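The White Table, Back Room
Gallery: Darnlow Toy Library, September sort-out

Every September the Darnlow toy library closes for a Thursday and we find out what has been living in the cupboards. The target was 210 toys checked, bagged and put back by 8. I will let you guess how that went. Most of the trouble ended up on one white table, so the table gets its own page.

1. Small parts, open box

Four colorful pieces in a little white box, a clear tray next to it, and enough crumpled plastic to wrap a sofa. The round brown thing by the cup may be a cookie. A toy one, I mean. I didn't bite it to check.

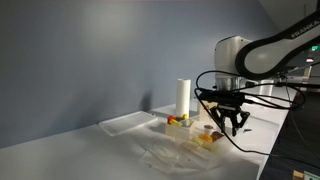 2. Wooden bits and a palette knife

The block with the round hole went into the "belongs to something" pile, which by lunch was the biggest pile we had. The palette knife is from the art shelf and has no business among the woodwork, but it turns up every year, like a cousin. The crumpled sheet stayed where it was because we were all sure somebody else wanted it.
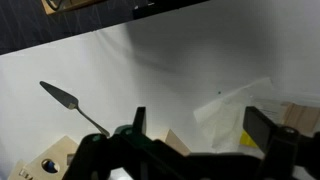 After lunch we got serious and brought out the Oyelaran labels, the good ones that don't peel off in a week. Two sheets were left from last year. Shape sorters come first under our system, mainly because they are the ones people phone about.

3. Blocks in the clear box, cube beside it

Yellow, dark brown, reddish brown, all in a heap with the lid up. The wooden cube has its cut-outs and its dignity. Whether it still has all its shapes is a matter for next Thursday. 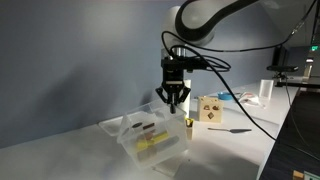

We still need clear boxes with lids that fit, any size. Drop them at the side door before 11, and please take your own leftovers out first.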